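Do You Need a Different Basket for Every Fruit? Speaker notes, Friday session

Reading time: 4 min 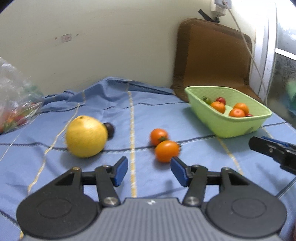

Start without the slides. Ask who has bought a fruit storage gadget in the past year. Wait. Ask who still uses it. Wait longer.

My name is Zulkifli Pasaribu and I've been running the home kitchen talks in Gitville for 9 years. In that time I've been told that fruit must be kept in paper, in mesh, in glass, in the dark, stem up, stem down, and once in sand. I have tried most of these. I did not try the sand.

Point one: sorting. The usual advice is to sort everything as soon as it gets home. Fine, but sort by what? Color looks nice and tells you very little. I sort by how soon I plan to eat it. Tomatoes that give a little under the thumb go where I'll see them. A big citrus fruit with a thick skin can wait its turn.

(Pause here for the banana question. There is always a banana question. Keep bananas apart if you like, and move on.)

Point two: touching. Two tomatoes side by side on a cloth, skins pressed together, will not ruin each other by lunch. What I worry about is weight. Don't put the heavy citrus on top of the tomatoes. If you use a basket, heavy things go in first. I know this sounds obvious. Go look in your own basket tonight.

Point three: the basket. I get asked if a plastic one is "bad." A light green plastic basket with a rolled rim does the job in my opinion, and you can wash it in the sink. The Haddad catalog wants you to have 6 nesting ones with labels. Read the claim on the back page, "keeps produce fresher for longer," and ask: longer than what? I wrote to them and asked. Still waiting.

Same goes for the Inska liner. Somebody in the Proltthorpe group swore by it, so I kept tomatoes on the liner and tomatoes on a plain tablecloth for 4 days. I couldn't tell which were which. That's one kitchen and one batch, so don't quote me as proof. But the people selling liners should have something better than my kitchen, and I haven't seen it.

Point four: washing. Wash when you're about to eat. If you must wash it all at once, dry it well before it goes in the basket, stem ends too.

Handout: goes round now, not at the start, or they read it while I talk. Around 200 copies in the box by the door. Leftovers come back to me.

If time is short, drop point four and keep the Inska story. Questions until the room is needed.

Last updated: October

Contact | Copyright Zulkifli Pasaribu | Back to top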